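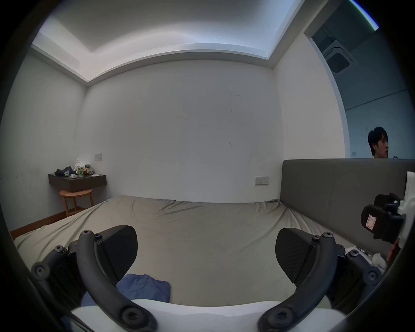
Robot club has moved on to laundry! Amber Wainwright and I have 49 folds to record for our project (we call it Morka, don't ask) and we've done 40, so nine to go.

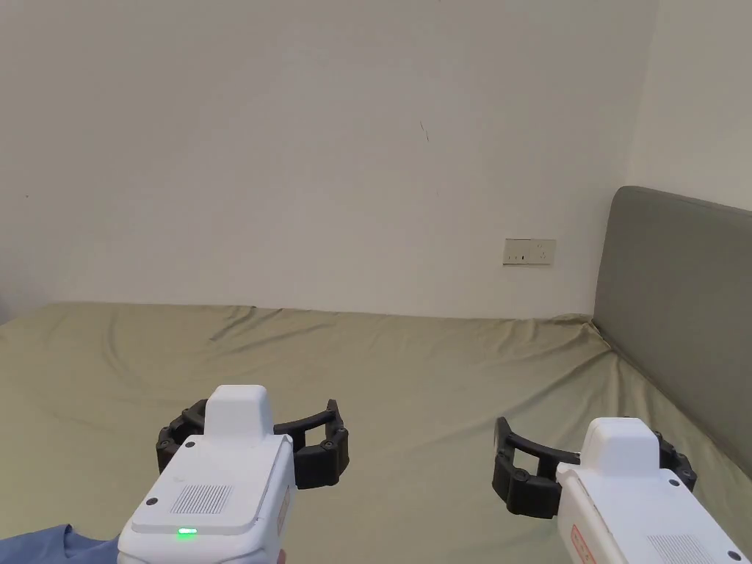 Both grippers open over the bed.

My left hand is still hopeless — sleeves are the worst — but Amber reckons I'm getting quicker. Write-up's due in March, eek. 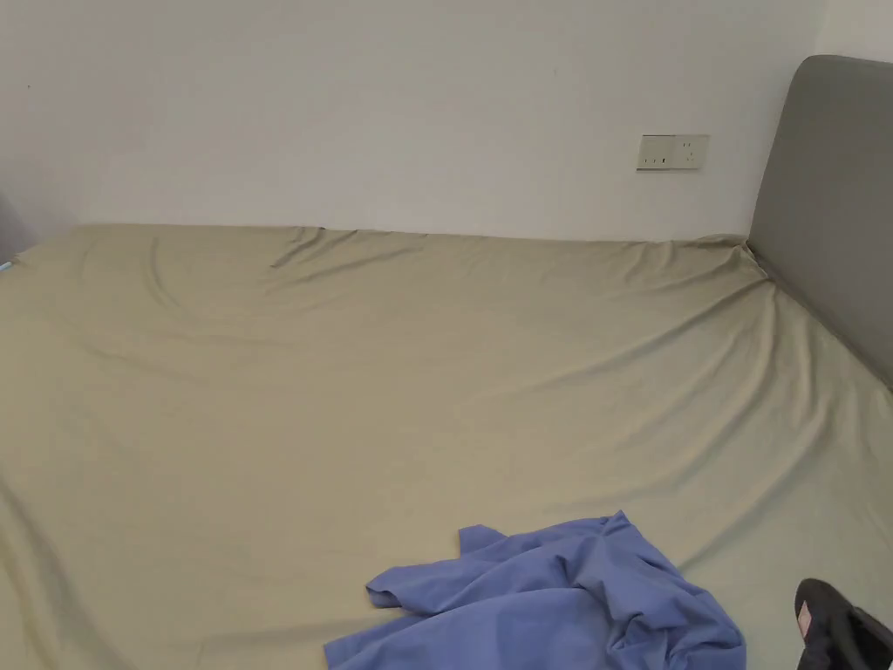
The blue one, all crumpled up.

More once I've sorted my notes out.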